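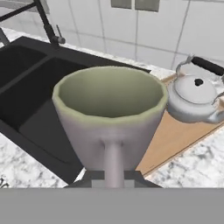

Tea stains in mugs: bicarb, bleach or leave them alone?

Kitchen and Laundry > Cleaning

Riditz
Posted 2024-07-04

We've got a set of mugs with a pale green inside and every one of them has gone brown below the tea line. Dishwasher does nothing. I've tried a scourer and it took the shine off one of them, so I stopped. We drink a lot of tea here, black mostly, and the water is hard. What are people using? I don't want to spend much.

Plosix
Bicarb and a damp cloth. Put a teaspoon in, a bit of water to make a paste, rub it round with your finger in the cloth. Takes less than a minute per mug. Rinse well or the next cuppa tastes of it.

Nasution
Bicarb works on light stains but not on a mug that's been left for months. I use denture tablets. One tablet, fill with hot water, leave it overnight. Comes up the same colour as the day you bought it. The supermarket's own brand is fine.

Ulov
Leave them. My father never washed his mug with anything but hot water and it was dark brown inside. It's only tannin. It won't hurt you and I reckon the tea tastes better.

Nasution
It doesn't taste better. If you have coffee in a mug with two years of tea on it you can tell.

Ulov
Then don't put coffee in it. I have 4 mugs and one is for tea.

Riditz
Not going with the brown mug option, sorry Ulov. The in-laws come over in January and I'd like to be able to hand them a cup without rinsing it three times first. Will try the bicarb tonight.

Plosix
If the scourer has already taken the glaze back on one of them, that one will stain faster from now on. I'd make it the pen holder. Once the surface is rough the tannin has something to grab.

Riditz
That's the one I use every day, of course.

Nasution
What about bleach, has anyone said bleach yet? My sister-in-law swears by it. I don't like it near anything I drink from but she does the whole cupboard in a bucket on the laundry floor.

Plosix
No need for bleach on a mug. And never mix it with vinegar, which people do because they read that both are good for cleaning. You get chlorine gas. If you must use it, weak, cold water, by itself, window open, rinse it twice.

Ulov
Now you see why I leave mine alone.

Riditz
Update. Did the bicarb on six of them. Four came up clean straight away. The other two still have a ring near the handle side where I suppose the tea sits when they're tipped in the rack. Will get the tablets when I do the shopping.

Nasution
Do those two overnight and they'll be right. Cost me 79 cents for a trial packet last time, but it was on special and near its date.

Plosix
Citric acid is worth having too if your water's hard. Some of what you think is tea is scale with the colour caught in it. A spoonful in hot water, half an hour. Does the kettle as well.

Riditz
Hadn't thought of scale. The kettle is shocking, so that would make sense.

Ulov
Don't clean the kettle and the mugs in the same week, you won't recognise your own tea.

Riditz
Tablets worked on one. The last one still has a faint ring but I've stopped caring. Citric acid is next, for the kettle. Thanks all.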